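From: Xiuying Cheng
To: Hayes allotments and kitchen list
Date: November 13, 2018
Subject: Re: Lime in the kettle and everything else

Aiguo Dong wrote:

> We moved to the top end of Hayes in January and the water is far
> harder than what we had before. The kettle furs up in no time and
> the glasses come out of the machine cloudy. My neighbour says to
> fit a softener, the man at Pleka quoted me for a filter under the
> sink, and my sister swears by vinegar. Does anyone have experience
> with any of these? Also, does hard water harm wooden spoons? Ours
> have gone grey.

Aiguo,

We have been at this end for 17 years, so I can tell you what we ended up doing.

A softener and a filter do different jobs. The softener takes out the hardness for the whole house and needs salt. The filter mostly improves the taste of what comes out of one tap, and some of them do very little for lime. Ask Pleka which kind they were quoting for, and what a replacement cartridge costs. Ours was 85 pounds a time with the old one and that is why it went.

For the kettle I use citric acid. Two spoonfuls in a full kettle, bring it to the boil, leave it half an hour, pour away and rinse twice. Vinegar works too but the kitchen smells of it until the evening. I do ours every 6 weeks.

Cloudy glasses can be two things. Wipe one with a drop of vinegar. If it comes clear, it was lime, and you need to set the machine to the right hardness and keep the salt topped up. If it stays cloudy the glass itself is worn and nothing will bring it back.

On the spoons, I don't think the water does much. Leaving them standing in it does. Dry them with a cloth first and keep them in something with holes in it. 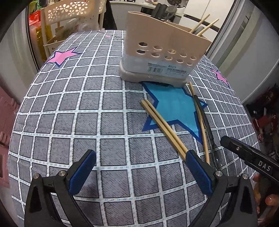

Utensil holder, beige plastic, holes in the front.

A jar is worse – any water runs to the bottom and stays there, and the ends of the handles go black. If yours are only grey, rub them down with fine sandpaper (200 grit is what I have) and wipe on a little oil. Leave them overnight before you use them. The same goes for chopping boards, though I stand ours on edge to dry.

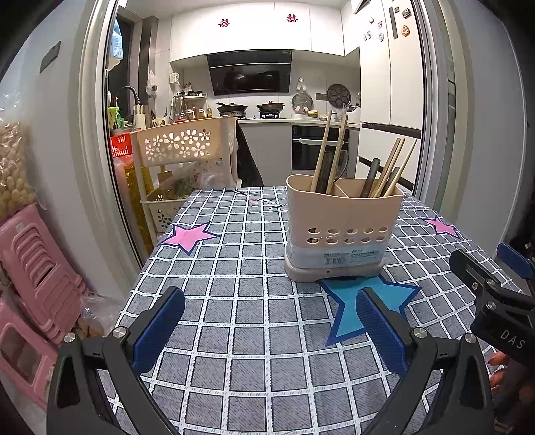

Going back to the softener, if you do have one fitted, ask for one tap to be left on the plain supply. We drink from that one and I fill the watering can from it as well. Softened water is no good for pot plants over any length of time. The fitter we used was from Geltow and has since retired, but Cedatden still sell the salt in blocks and will deliver to the top end if you order four or more.

I have most of a bag of citric acid left over if you want to try it before buying any. It is in the shed on my plot, on the left-hand shelf, marked with a K for kettle.

Xiuying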